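Undby square craft frame, small. Review by Siiri Krūmiņa
3 min read
15 comments · 400 shares

Bought a few of these for the kids' table at the library, quick write up before I forget. Price was fair, postage slow. They come flat in a paper sleeve, no instructions, fine by me.

First thing, the border is wide. Wider than I wanted. Good if you're going to paint or stamp on it, less good if you've got a nice photo and want to see most of it. The middle is small, so plan for something small. Foil works really well, scrunch it first then flatten it a bit. Ordinary kitchen stuff. Smooth foil just looks like a mistake.

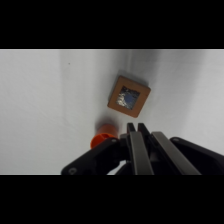 Glue next. Tried a stick, tried PVA. Stick gave up overnight on two of them. PVA held but go thin, mine crept out round the window and I had to pick it off with a nail. Leave it under a book.

Colour is warm and brownish, takes felt tip ok, takes acrylic better. Watercolour soaks in and goes muddy, dont bother. One arrived with a chipped corner, sanded it and you'd never know.

No stand or hook, which is mean. Liesbeth Dekker taped a loop of ribbon on the back of hers and that's been up since October. I used a magnet, slides down the fridge a bit.

Compared with the Sepp ones: Sepp has a bigger window and feels flimsier, costs more aswell. For children I'd get Undby again. For a present, probably Sepp.

Four out of five. Would be more with a hook.

Was this review helpful? 100 people said yes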